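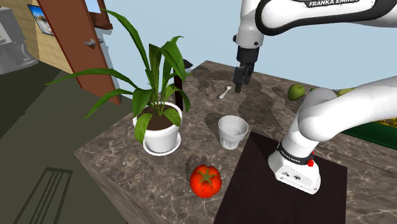
Speaker notes - "Who does the reaching now?"
27 July 2021, afternoon slot, Sutherland room

Before starting: water, clicker, check that the mic picks me up when I turn toward the screen. Say thanks to Anayeli Bautista for the invitation and for fixing my title.

OPENING

Good afternoon! I work on kitchen and counter automation at Radton, and I've been looking forward to this one for months, partly for the questions at the end.

Ask the room: who has worked a counter, a canteen, a break room kitchen? Wait for hands. Keep them up if you went home with a sore wrist. (Usually most of them stay up. If not, move on quickly.)

I did two years of it myself, long before I wrote any software. Setting out cups, clearing cups, fetching the spoon that somebody put on the wrong side of the counter. It's real work and it takes real attention, and when people talk about automating it they tend to skip straight over what the work is.

WHAT WE DID AT PINDACH

Pindach is an office building with a staff cafe on the ground floor. 300 people come through on a normal day. The cafe team has a mix of early starters and people who come in for the lunch rush, and they asked for help with the small repetitive stuff at the back counter.

So we started in simulation. Everything you'll see today is simulated, and I'm happy about that, because it meant the cafe team could argue with the plan while the plan was still cheap to change.

Slow down here. This is the part I care about most.

We sat down with the team in January and asked each person to list every time they reached for something. Not the big jobs, just the reaches. The list was long and kind of wonderful. Someone had a whole paragraph on tomatoes. We picked 13 tasks from it and built those first: handle the cup, move the spoon, put the fruit where it belongs, leave the plant alone. (Pause, the plant one usually gets a laugh. It was on the list in capital letters.)

[next slide] 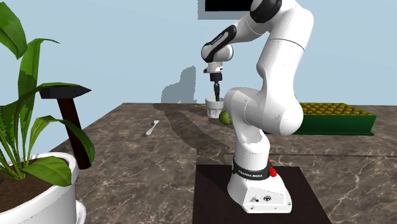 Vojtěch Brabec told us, the first time we ran the cup task for the team, that he didn't much care how well the arm handled a cup, he wanted to know who would be standing next to it at seven in the morning and whether that person could tell it to stop. I wrote that down word for word and it's been taped over my desk ever since.

His question changed the project. We had been measuring how long each task took. After that meeting we also kept track of who gets interrupted, who has to wait, and who has to clean up when a task goes wrong. Those three went on the same chart as the timing, same size, same font.

WHAT CHANGES FOR PEOPLE

Talk through this section without reading it!

The shift plan. In our draft, the arm takes the slow middle of the morning and people keep the rush. I had assumed it would be the other way around. The team set me straight in one afternoon - during the rush the customers want to talk, and the team wants to talk to them. What they wanted off their plate was the dull hour after it.

Who gets to teach it. We wrote a training plan called Eria, which is a set of short sessions where cafe staff practice setting up a task, running it in simulation and marking what they'd do differently. No coding. 17 people signed up for the first round, including two from the mail room who just wanted to see it. They were very good at it.

Where things live. This sounds tiny. When a person works a counter alone, stuff ends up wherever it ends up, and you just know. Once you share the counter with a machine you have to agree on a home for the cup and a home for the spoon. Some of the team liked that and some hated it, and both groups had a point. Tell the story about the labels here if there's time. Skip if we're running late.

Pay. Somebody will ask, so bring it up first. The people who do the Eria sessions do them on paid time, and the extra responsibility has a pay step attached. That was agreed before any simulation work began. I'd ask every one of you to settle that question early, while everyone is still in a good mood.

WHAT I DON'T KNOW YET

Be plain about this bit. Simulation lets you repeat a task 300 times over lunch, and that's a joy, but the sim doesn't have a coworker leaning in for a napkin. I don't know how the team will feel in month six. I don't know if the dull hour will turn out to have been a rest that people needed. We're going to ask, on a regular schedule, and the answers go to the cafe team before they go to management.

QUESTIONS

Leave at least ten minutes. If it's quiet, ask Anayeli to tell the one about the night shift. Handouts are on the chair by the door, task list on the front and Eria outline on the back.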